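핸드 그리퍼 2호기 조(jaw) 정비 및 재설정 안내

Pomport 작업실의 핸드 그리퍼 2호기 정비를 마쳤습니다. 10월 점검에서 좌우 조의 맞물림이 어긋난 것을 확인했고, 링크부 핀을 풀어 부싱 구멍의 이물을 제거한 뒤 다시 조립했습니다. 조 블록은 홈이 난 안쪽 면을 솔로 청소하고 고정 나사를 규정 토크로 다시 조였습니다. 개폐 영점은 조를 완전히 닫은 상태에서 새로 잡았으며, 이전 값과의 차이는 엔코더 기준 131카운트였습니다.

재설정 후 파지 확인은 샌들 스트랩으로 진행합니다. 표면이 매끄럽고 두께가 일정하지 않은 소재는 영점 오차가 미끄러짐으로 바로 나타납니다. 스트랩 끝을 두 조 사이에 물리고 천천히 들어 올린 다음, 조가 벌어지거나 한쪽으로 밀리는지 살핍니다. 확인 기록은 총 106회분이며 Quiroga 폴더에 있습니다.
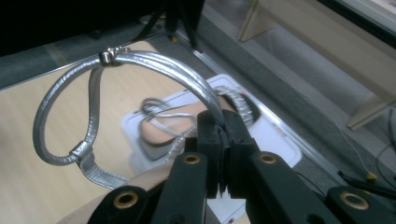 Veronika Kälin은 영점보다 링크 유격을 먼저 재야 한다는 의견을 보내 왔다. 유격이 남은 상태에서 영점을 잡으면 며칠 쓰는 사이 값이 다시 틀어지고, Otent 쪽 장비에서도 같은 순서 문제로 재작업을 했다는 것이다. 핀 교체 주기도 개폐 횟수로 관리하자고 덧붙였다.

의견을 반영해 점검표 9번 항목인 유격 측정을 영점 설정 앞으로 옮겼습니다. 핀 교체 주기는 Osvaldo Macedo가 사용 기록을 정리하는 대로 정합니다. 개정 점검표는 2025년 12월분부터 적용하며, 기존 양식은 쓰지 마십시오. 예비 핀과 부싱은 공구함 아래 칸에 있습니다.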